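Swap Shelf News, September

Quick one this month, running behind on everything.

The swap shelf at Brellico Street is open again after the roof leak. Same hours, 3 till 6 in the arvo, side door only, front one still sticks. 121 households signed up now which is terrific, and yes the waiting list for toy boxes is real, sorry. We're getting thru it.

Jigsaws. Please tape the lid and write the piece count on it. We had a 400 piece one come back with a good chunk of a different puzzle mixed in, took most of an evening to sort. If bits are missing just say so on the lid, someone will still want it.

Books are going out faster than they come in, picture books most of all. Cookbooks we have plenty of. No more cookbooks till summer please!

Late fees: none, never were, whoever is telling people that can stop. The yearly joining fee stays at $60, or $3 a visit if you'd rather pay as you go.
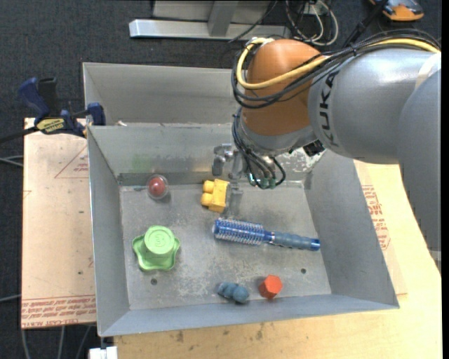 Parking is tight on Mondal Lane while the footpath gets dug up. Try round the back of the old Vameck building, plenty of room there after lunch. Prams can come in thru the side gate, give it a good shove.

Winter coats wanted for next swap, kids sizes especialy. Washed, zips working. Leave them in the hallway, colour doesn't matter.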